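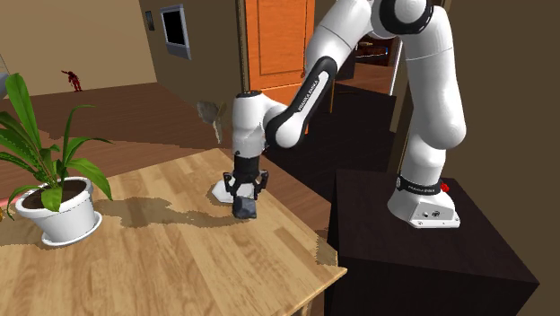

Review: Tornex Print and Negative Scanner

I have been working through my great-aunt's boxes since October, when my cousin Nerea Escobar drove them over from Stimdale. They hold letters, funeral cards, school programs and a lot of loose photographs. A flatbed scanner I already owned took care of the letters. It was slow on the small prints and no use at all on the negatives, so I bought the Tornex.

Setup

The scanner comes with a power cord, a USB cable, a cleaning brush and three plastic holders. The printed guide is four pages and covers the basics. I had it running on my older laptop in one evening, most of which went to updating the software. It will save to a memory card without a computer, but the file names are only numbers in that mode, and I need names I can match to my box list.

Prints

I set it to 600 dots per inch for everything and left it there. Snapshots go in face down, one after another, and the feeder pulls them through straight as long as they lie flat. Curled ones jam. I put the curled ones under a dictionary for a week before trying them again, and most went through.

I would not feed anything glued to cardboard. The cabinet cards from the Waltau side of the family are far too thick, and I did those on the flatbed. The same goes for anything torn or with a pencil note you can't afford to smudge. There is a clear sleeve for fragile items, but it scratches easily and every scratch shows up in the scan.

So far I have done 622 prints. The backs take a second pass, and I recommend doing it. My great-aunt wrote on nearly everything, and one back gave me the married name of a sister I had been looking for in the Obura census pages.

Negatives

These were the reason I bought it, and the results are mixed. Black and white strips look very good. Faces are sharp enough that I could tell the two Waltau brothers apart for the first time. Color negatives come out too blue, and the automatic correction makes them worse. I turn it off and fix the color later.

The holder fits 35mm strips and one larger size. My oldest negatives are an odd size and don't fit either one. The box says "all common formats," so measure yours first.

Software

Plain, and a little dated. You can add a caption and a date to each file, but only a full date. If all you know is the decade, you have to put that in the caption. There is no way to caption a batch at once. I name my files by box and envelope and keep the rest in a spreadsheet.

Would I buy it again?

For a big pile of flat snapshots, yes. For albums, mounted pictures or letters, a flatbed is the better purchase. I have taken off one star for the sleeve and one for the color negatives, which leaves three out of five.

Reviewed May 2018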